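Jodstead opens its old brick kilns to visitors

Jodstead, 2024-07-08

The town of Jodstead has opened two of its brick kilns to the public after repairs that began in March. The kilns supplied the yellow brick found on most houses in the old centre, where 137 buildings are now protected by local planning rules.

Repairs were carried out by Oltmanns, a building firm from the town, to plans by the architects Morik. Some 2000 bricks had to be replaced in the kiln walls. They were made by hand from clay dug at the original pit, as the modern brick is larger and does not match the old joints.
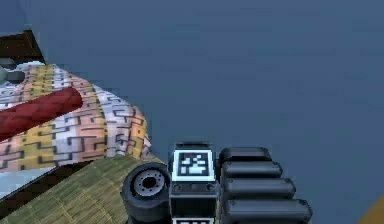 Visitors can walk through both firing chambers and along the drying shed, which now has a new floor and step-free access. Signs explain how the colour of the brick depends on the lime in the clay — the same clay fires red a short distance up the valley.

"Owners ask us every year where they can get the right brick," said Friederike Stöcker, project architect at Morik. "Now they can at least see what it should look like." 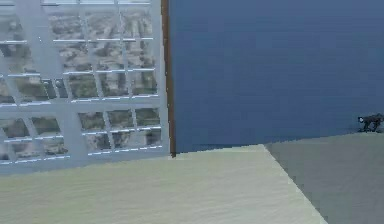
City view through a multi-paned window.

A guided walk from the kilns to the market square takes in four streets of brick houses. It is led by Detlef Stöcker, author of the walk leaflet, and places can be booked at the Jodstead visitor office. Entry to the kilns is free.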